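**Stock and display assistant, part time (produce training room)**

Kereama runs a practice grocery room where store staff learn to fill, face and reset produce stands. We are hiring one assistant to keep the room in order between sessions.

Posted Friday, May 27, 2022. Reference 1428.

## Duties

- Reset the produce stand to the layout sheet before each session.
- Sort artificial vegetables by type and return each type to its own compartment.
- Check the shopping baskets for cracks, mainly at the rim and the corners of the mesh bottom. Set damaged ones aside and log them.
- Wipe down the wooden dividers and the front panels.
- Vacuum the carpet under and behind the stand.
- Update the Flutero stock list when pieces are added or retired. The list currently holds 500 lines.

## Requirements

- Able to lift a full bin and work on your feet for a 9-hour shift.
- Able to read a layout sheet and follow it without changes.
- Basic spreadsheet use.
- Store experience is useful. It is not required.

## Terms

Two shifts a week, paid hourly. Shift dates are issued a month ahead. Training takes one shift and is paid at the full rate. Work shoes are supplied by Korkach after the first month; until then, wear closed shoes with a flat sole.

## The stand

The stand is wood, split into compartments by dividers, with a dark metal frame and legs underneath. Napa cabbages go in the front left compartment, with green onions behind them at the far left. Cucumbers are laid in parallel rows. Carrots go farther back. Green peppers are kept apart from the red and orange ones.

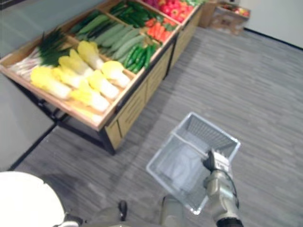
Marjorie Sugden writes that new assistants tend to lose time on the green onions, which slide out of line when the next bin is pushed in, and that she would fill that compartment last. The layout sheet leaves the filling order open, so either way is accepted.

## How to apply

Send a one-page summary of your work history and the days you are free to the Kereama front desk, with the reference in the subject line. Applicants who wrote to us in April do not need to apply again. Interviews are held in the training room and include a short sorting task.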